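Folding dark tees on the bed: does anyone else lose the plot halfway?
Mudby Home Forum > Laundry and Linen
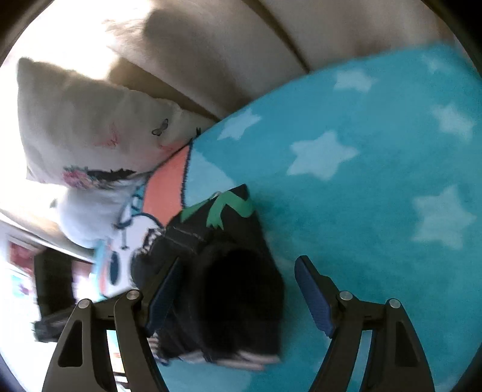 Post 1
tronstead_tess
Okay, laundry people, I need a better system. I do all my folding on the bed, on top of the turquoise star blanket, as it's the only flat surface in the unit big enough. Black one with the green print is up next, and there's a pile of 11 more behind it. My trouble is the prints. If I fold them print side in, I can't tell one black shirt from another in the drawer. Print side out and they rub on everything. I've been at this since lunch and I've got maybe half a drawer to show for it!

Post 2
kuster77
Print out, filed upright like records. You see a strip of the design along the top and grab the one you want. I did the whole family's drawers in March and we're still going.

Post 3
BigSockEnergy
Disagree with kuster, sorry. Filing is lovely until someone pulls one out of the middle and the rest flop over. I roll mine. Collar to hem, sleeves tucked in first, takes no time at all.

Post 4
kuster77
Rolling gives you a wrinkly shirt with a curly hem. And you only get flopping if the drawer's half empty. Stick a shoebox in the gap.

Post 5
devadiga_dee
Can we talk about the blanket for a sec? I love the colour, but don't fold black cotton on anything fluffy. Ours sheds and I spent a whole evening with the lint roller before my niece's recital. A flat sheet over the top fixes it. Tess, is yours a shedder?

Post 6
tronstead_tess
Bit of a shedder, yeah. It was on special at the outlet in Tronstead and it's been on the bed ever since (I'm not giving it up, it's my favourite thing in the room). I'll try the sheet.

Post 7
oldmate_lint
I hang all my tees. 60 hangers, one rail, done. Never folded a shirt in my life and don't plan to.

Post 8
BigSockEnergy
And your shoulders have those little hanger bumps, don't they.

Post 9
oldmate_lint
They do and I've made peace with it.

Post 10
devadiga_dee
For the prints, wash and dry them inside out, then turn them when you fold. Mine have stopped cracking as fast. Smooth the creases out with your hand while the shirt's flat, sleeves in, then thirds. Don't press hard on the design.

Post 11
tronstead_tess
Update: sheet's down, and I've done six the kuster way and the rest rolled, so everyone can be cross with me equally. The filed ones do look nicer. The rolled ones fit beside the socks, though, and I needed that space. Will report back once the drawer's been opened a few times by someone other than me.

Post 12
kuster77
Six is a start. Get the shoebox.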